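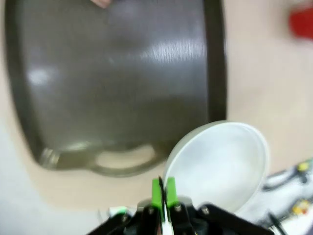
It was the pads, Forough Zarei said over the phone, and if it wasn't the pads it was whatever I had done to the pads, and had I eaten dinner?

I told her it was not the pads. I had been with the machine since four in the afternoon and I felt I knew it better than a person at the Ultness service desk with a television going behind her. I had eaten a granola bar. I did not tell her that, because it would have sounded like I was losing.

Clodeo was a pair of arms that Mavance had put on a table beside a sink so that they could learn to clear up after people. They were supposed to take a bowl by the rim, tip it, put it where bowls go, and come back for the next thing. For most of January they did this with the grim patience of a teenager working off a fine. Then, on Monday, Clodeo began letting go. It never dropped anything from the start of a move. It would pick up the bowl, carry it along beautifully, wait until you had looked down at your notes, and release it.

My title at Mavance was cell technician. It meant I was the one with the hex keys.

"Which fingers are slipping?" Forough asked.

"The right."

"Only the right?"

"The left, too. Less."

"Then it's the pads."

I said the force readings were normal. I said the closing width was normal. I had a theory about a timing problem between the wrist and the gripper, and I had drawn it on a paper towel with arrows. She listened to all of it. I could hear somebody on her television winning a boat.

"The manual is 288 pages long," she said. "Do you know what most of it is about?"

"Safety."

"Pads," said Forough, and she went to let her cat in.

I spent the next hour proving her wrong. First I checked the screws on the linkages, going around with the small key and my tongue between my teeth. They were all as tight as I had left them. I checked the cable at the wrist for the kind of pinch that only shows up when the arm is bent, so I bent the arm, and it looked at me with its camera like a dog being examined for ticks. I restarted the controller. I restarted it again with more conviction. Then I turned the force up.

You are not supposed to turn the force up. It hides the fault for a while and then you have two faults. But it was past eight and there was no one in the building to see me do it, apart from the man from Hassanpour Cleaning, who was on the phone in the hallway and had his own troubles.

With the force up, Clodeo held the first bowl like a grudge. It held the second one, too. On the third the bowl shot out sideways, the way a watermelon seed does when you pinch it, and rolled under the bench.

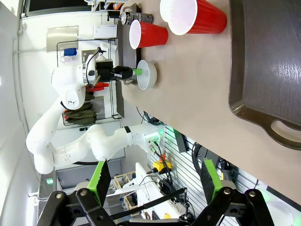
I got down on the floor to look for it. There is a whole other life under a robot bench. I found the bowl, a pen I had accused a coworker of stealing, and a cable tie I decided to keep. Lying there with my cheek near the floor, I thought about the watermelon seed. A dry thing doesn't shoot out like that. You need juice.

I got up and put my thumb on one of the green pads and pushed, and my thumb slid right off the end.

Well, I thought. That could be anything.

I stood there for a time, wanting it to be anything. The log said the pads had done 3,440 closings since I fitted them, and I tried to get comfortable with the idea of wear. Wear would have been nobody's fault. But worn pads go shiny and hard, and these weren't hard. They were soft. They felt wonderful. They felt like the inside of a glove in an expensive store.

I called Forough back.

"What are you cleaning them with?" she said. She didn't say hello.

"Wipes."

"What wipes?"

I went and got the tub. It was the new tub. The old tub had run out the Friday before, and I had bought another one myself at the drugstore on my way in, and had been pleased with my initiative, and had kept the receipt. I read her the front of the label. It said the wipes were gentle. I read her the back, more slowly.

"Say that last one again," said Forough.

"Shea butter," I said.

The television had been turned off, I noticed. She had turned it off to hear better.

"You have been moisturizing it," she said.

"Twice a shift."

"Front and back?"

"I was being thorough."

She was very decent. She only made a small noise, and then it was over, and she told me what to do: pads off, warm water, plain dish soap, no scrubbing with anything green or rough, rinse until they squeak, dry them on a cloth that has never met fabric softener. Leave them 60 minutes before they go back on. Check the gap when they do. Put the force back where I'd found it.

"I didn't touch the force," I said.

"Put it back anyway."

So I took the pads off one finger at a time and washed them in the sink, which was Clodeo's sink, with Clodeo standing over me. Without its pads it looked undressed and a bit sinister. I rinsed until they squeaked. I set the kitchen timer, ate another granola bar, and read some of the manual, where there was a whole section on approved cleaning agents, with a table. Somebody had marked the page with a sticky note. The handwriting on the note was mine. 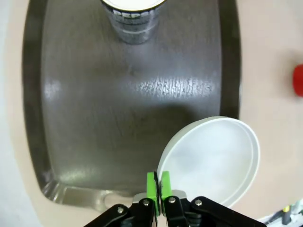
The pads went back on a little before eleven. I set the gap with the feeler gauge, set the force to where it had been before I hadn't touched it, and ran the slow program with my hand near the stop button. Clodeo took the bowl by the rim. I looked down at my notes on purpose. I wrote the word "bowl" and underlined it. When I looked up, it was still holding it.

I ran the lids, which are worse than the bowls because they flex, and then I ran the big tray with a hand on it, and then I ran the bowls again because I liked watching them.

The service report has a box for cause. It's a small box. I wrote "contamination," looked at it, and added "source identified." Forough's copy came back from Ultness in the morning with her signature at the bottom, and beside my two words she had written, in pencil, "source has lovely hands."

I took the tub of wipes home. They're very good, if you're not a robot. I still haven't decided about the receipt.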